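Home | Help Desk | My Tickets | Knowledge Base | Log out

Filed under: Printing & Labels > Vomari > Resolved

Print this ticket | E-mail this ticket

Labels from Vomari coming out blank, Wendendale front office

Opened by: Tatiana Štefanec
Assigned: Boris Lazarević
Priority: normal, then high

9:10 am – Label printer feeds fine, motor runs, nothing on the labels. Every one blank. Test page from the printer's own button prints OK so it's not the ribbon. Started this morning. I have 64 address labels to get out before the noon pickup.

9:25 am – Boris here. Which PC? And did anything update overnight?

9:31 am – The one by the window. Weduvar asked to restart when I logged in, I said yes. McGrath's PC prints to the same printer no problem, so it's only mine.

9:50 am – Remoted in. Driver got reset by the restart. Label size was back to letter, scale 100 percent, so the text lands way off the label. Set it back to the small size. Cleared the queue, 28 stuck jobs in there. Try one please. 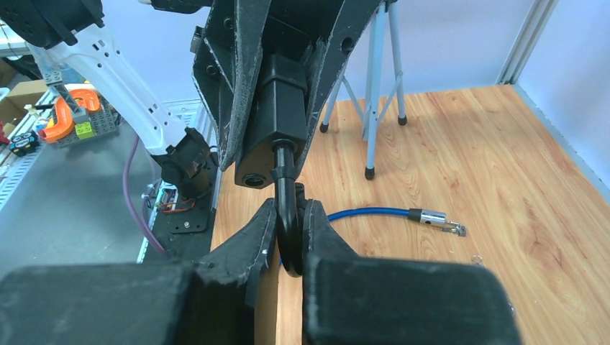

9:58 am – Tried two. First one blank, second one prints but the last line of the adress is missing. Zip code gone.

10:15 am – OK, progress. The template inside Vomari keeps its own page size, seperate from the driver. Open Templates, pick Mailing Small, Page Setup, change top margin to 2 mm, save. Don't hit Save As or you get a second copy with the same name and it picks the wrong one.

10:22 am – Did that. Full address now, zip and all. Running the batch.

11:05 am – Batch done, all fine. One label jammed near the end, peeled it off and reprinted. Can you stop it resetting next time? This happend in December too.

11:20 am – Saved your driver settings as the default for all users on that PC. Should hold through a restart but I haven't tested it, you were mid-batch. Restart at lunch and print one label. If it's blank again reopen this ticket, don't start a new one.

1:15 pm – Restarted. Label good. Thanks, close it.

Status: closed – BL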